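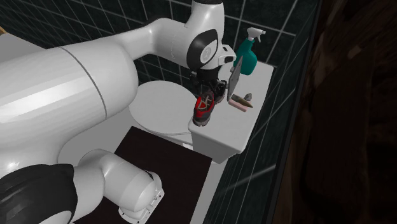
Isla Kereama reckons the tank top is too narrow to be a fair test and wants the same run on a plain shelf first. Her point, in short, is that if the fingers touch the tank lid we won't know whether the planner or the collision margin did it. Noted. I'm keeping the tank for now, since the narrow surface is what I want to stress before anything gets bolted down in the shop. The shelf run goes on the list.

11/23/25, sim bench, Clallasetti branch

Goal for the session: shoe pick off the toilet tank in the bathroom scene, arm base fixed, gripper straight down. No real hardware until the sim approach stops clipping.

Changes since the last entry:

Tank collision mesh replaced. The old one was a convex hull and filled in the rounded edges, so the planner saw a wider top than the one rendered. New one is a box with a small bevel. Contact reports at the edge now agree with what I see in the viewer.

Shoe mesh split into 3 convex pieces: sole, toe, collar. With a single hull the opening was closed over, and any grasp with a finger inside the collar was thrown out before it was scored.

Pregrasp height raised. Wrist camera view not used in this version.

Physics step is 600 Hz. Tried half that and the shoe crept along the tank with no contact from the arm. Friction values are unchanged from the Henare config file. I don't trust them for the sole, but one thing at a time.

Approach check. The descent is a straight Cartesian segment above the shoe, then a slow section at reduced speed down to the collar. The spray bottle stays in the collision set even though it is at the far end, on the wall side. Taking it out gives shorter plans, and some of them swing the elbow toward the tile.
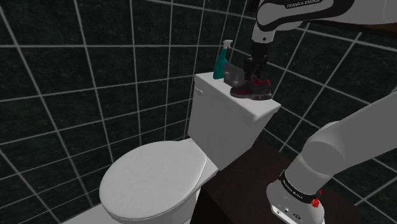 The slow section needs a force limit as well as a speed limit. At present it stops on position only, so a shoe sitting slightly high gets pushed into the lid. Added a threshold on the estimated wrist force, value to be tuned. The estimate is noisy while the arm decelerates, so the check is masked for the first part of the segment.

Grasp scoring still prefers the toe over the collar whenever the heel is toward the base. I think the center of mass is wrong. It was computed from the full hull before the split and never redone. Recompute from the 3 pieces and rerun with the same seeds.

Logging: Oltwood script writes joint states and contacts to separate files with different clocks. Lost roughly 2 hours lining them up by hand. Merge on sim time at write.

To do:
Recompute shoe inertia
Shelf version of the scene (Isla)
Tune force threshold
Ask Tistasden whether the spare mounting plate is still free in January
Measure the real tank top in the shop before copying any clearance numbers over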